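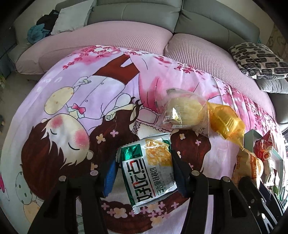

*White and green snack packet, 好吃点*

**Rent registry passed first reading!!**

**troden_tenant** – 8 November 2018
Just got home from the council meeting and I'm still buzzing. The rent registry passed first reading, so any landlord with more than four units would have to file what they charge, every year, where we can all look it up! 611 signatures on our petition and they read the number out loud. Yusri Osman spoke for the Lau Street buildings and got real applause. Second reading is in March.

**sekby4B**
So happy about this! My neighbor across the hall pays $800 and I pay 56 more for the same floor plan (mine has the worse window). I only found out by asking her.

**old_boiler**
Congrats on the turnout, but a list doesn't lower anybody's rent. Tuseo Management will pay the filing fee and pass it on to us.

**troden_tenant**
The draft says the fee can't be passed on – section 3, second paragraph. I read it twice on the bus.

**old_boiler**
Okay, I missed that. Still think we should have pushed for a cap first. Who checks that the numbers they file are true?
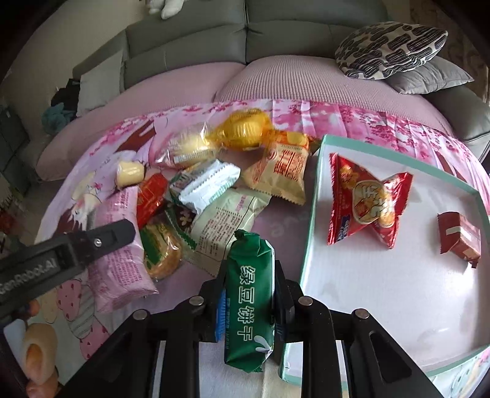
*绿豆饼干, green wrapper*

**sekby4B**
Tenants can, if it's public. I'd spot a wrong number for my own place in a second!

**marla_k**
I rent out a duplex, so it wouldn't touch me, and I like it. But the fine is $1,000 flat. That hurts a five-unit owner and Tuseo won't even notice. Make it per unit.

**troden_tenant**
Ooh, per unit is good. Could you email that to the clerk before second reading? Coming from an owner it would carry weight.

**marla_k**
Sure, I'll write it tonight.

**old_boiler**
Per unit I'd sign. Send me the link.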